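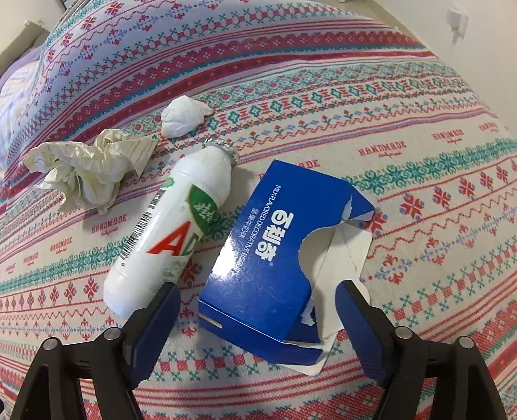
Rubbish on the bedspread: how the tidy-up set is coming along

Well, it's been a busy December for the Tosby project, and most of mine has been spent picking up litter! For anyone who's new to the newsletter, we're putting together a big pile of examples so a robot arm can learn to clear up a room after people, and the way we do it is by hand. You hold the gripper, you squeeze, the jaws close, and the little camera on it records the lot. Do that enough times in enough bedrooms and kitchens and the learning side has something to chew on.

We're up to 1661 recorded pickups as of this morning, which I'm pretty chuffed about. The Bostum batch (that's the bedroom one) was meant to be 400 and I've got 200 still to go, so if you have a spare room and a bit of patience, please give me a yell.

My favourite setup so far has been a torn biscuit box, a white bottle and two bits of scrunched-up paper, all on a patterned bedspread with HANDMADE printed across it over and over. Only 4 things, and I spent most of an afternoon on them. Scrunched paper is a pain, I'll be straight with you. It's a different shape every time you let go of it, so I do each piece from a few sides and give it a fresh squash in between. Boxes are easier, though a ripped one gives you all these flaps to choose from, and I want a good spread of grabs: some by the edge, some right across the body, some from the torn bit.

The busy fabric is on purpose, by the way. Our first lot was all done on a plain grey desk, and the model we trained on it (we called that one Lustetti) went to pieces as soon as we tried it on a striped doona cover. So now I'm after colour! Flowers, zigzags, checks, writing, your nan's crochet rug, whatever you've got.

A few things if you're recording at home this month:

- Come in slowly, and hold still for a moment before you close the jaws.
- Keep the fumbles. If you drop it, leave the recording going and have another try.
- Move everything around between goes, even if it's only a little nudge.
- Rinse your bottles first (please, I've learned this the sticky way).

Uploads go in the Borkowska folder, same as last time, with the room in the file name. I check it at 5 pm most days and I'll write back if something hasn't come through properly.

Recent items
Charging your hand gripper without wrecking the battery
Borkowska folder: new file names from this month
What went wrong with Lustetti
Wanted: old towels, rugs and tablecloths
Kitchen batch wrap-up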